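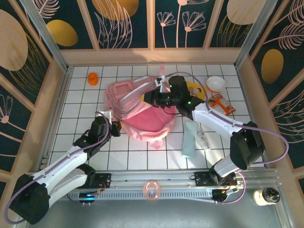

Packing the Small Bag

My niece comes to stay in Brindville every November, and every November I pack her day bag the wrong way. I start with the sweater, then the lunch, then the library book, and by the time we get to the bus stop she wants the one thing at the very bottom. So this year I asked Morven Menzies for help (she has packed for five kids and has opinions!) and I'm passing on what she told me.

Open the bag all the way before you put a single thing in. Lay it down on its side if it won't stand up, and tip out the crumbs. Flat things go against the back, and anything round goes in last – an orange will find its way under a sandwich if you let it. Morven also keeps the front pocket for bus fare and tissues and will not be argued with on that.

I tried it on a little pink backpack and got the job done in two minutes, sweater included. The zipper even closed, which last year it did not.

If you have a kids' backpack you've stopped using, Garba Okoro is collecting them for the Sillow school swap. Any color is fine, and so is a worn strap as long as it holds. Drop them off before four in the afternoon and leave the zippers open, please, so he can check for old bananas. He found one last year and he still brings it up.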